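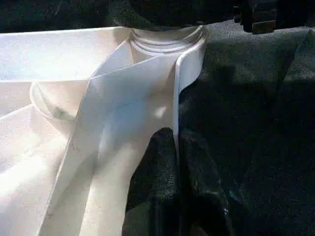 Ticket 4000: Home chores trial, Ollcombe
Opened 31st August by Nurhan Şimşekoğlu
Status: open

Problem: Varkar passes its self-check but can't be left alone with either chore on the list. Shirt folding stalls when a collar ends up under the rest of the cloth. Fitting uprights to the white frame stalls at the last push.

Step 1. Restarted the arms and ran the frame job again at speed setting 300. The left arm got to the near corner and closed on the edge of the base. It then waited for a force reading that never settled.
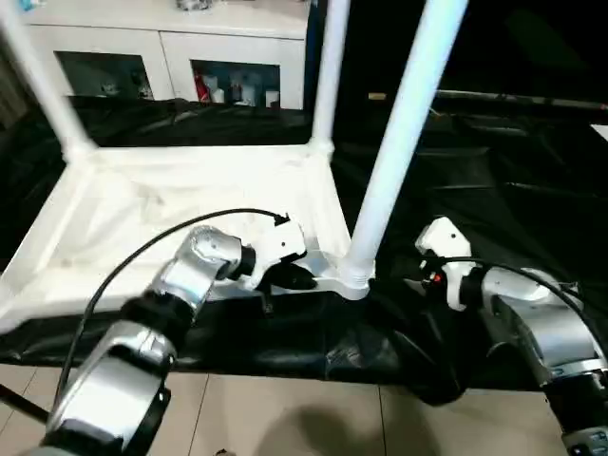
Brendan Coughlan: Same with ours at Gezer. We dropped to 100 and it stopped timing out, but a person would have done the job twice over by then. Is the timeout still at 600?

Yes, it was. I've left the timeout alone and changed the speed to 100. The arms now come in together at the corner — slow, but no error so far.

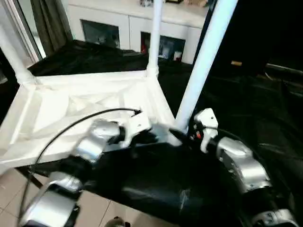
Near corner, one gripper either side of the front upright.

Step 2. Asked Stustora whether the force limit can be set per joint. They say not before October. Until then I'd list frame fitting as "with help" and shirts as "not yet". Please don't close this on the strength of one clean run.

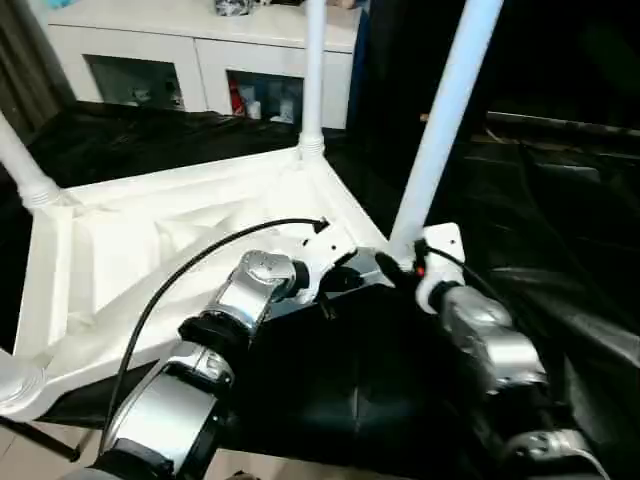

Step 2, right gripper at the foot of the leaning upright.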